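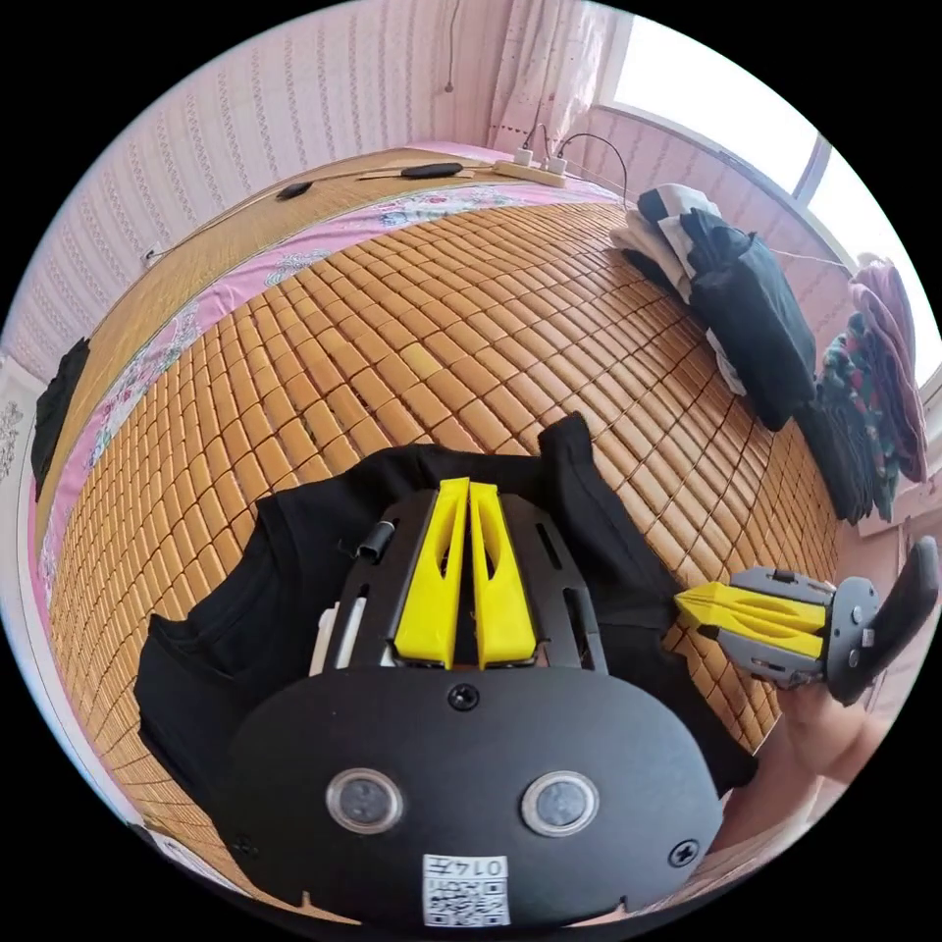 I'd been meaning to get to the Lulthorpe open day since April, when Zoia Derkach told me they'd done up three of the old hostel bedrooms and were letting people poke about in them. I am a terrible snoop when it comes to how other people keep house, so I went up on the early bus with a sandwich and my good notebook. The bedroom I liked best was the one with the bamboo sleeping mat over the bed. I'd only ever seen those rolled up in shops! There was a plain black T-shirt laid flat on it with the collar and sleeves spread out, still a bit wrinkled, and I stood there longer than I meant to, thinking about my own folding (sleeves in first, then in half, then a sort of hopeful roll).

Zoia uses a mat like that at home all summer and swears she sleeps better on it. She says you wipe it down with a barely damp cloth and leave it near an open window, and that a thin cotton sheet on top is fine if you don't like the feel of it. I asked about winter and she pulled a face, so I suppose it goes in the cupboard.

Downstairs was the laundry talk, given by Ihor Bondarchuk, who used to run the linen room when the place was still taking guests. They got through 600 sheets in a busy week, all folded by hand on one long table. He showed us the hostel way of doing a T-shirt: face down, one side to the middle, sleeve back on itself, same again, then up from the hem in thirds. Mine came out lopsided twice and then rather well, and I was absurdly pleased with it. The lady next to me did hers in one go and didn't even look down.

Tea was in the old dining room, £3 with a slice of something, and I had the plum cake. Go early if you want the plum cake. The stairs are steep and there's only the one loo, which had a queue right back to the coat hooks by lunchtime.

I didn't get round to the drying loft, as the last group had gone up by the time I'd finished my tea. Zoia says they'll open it again in April, so I've put my name on the list.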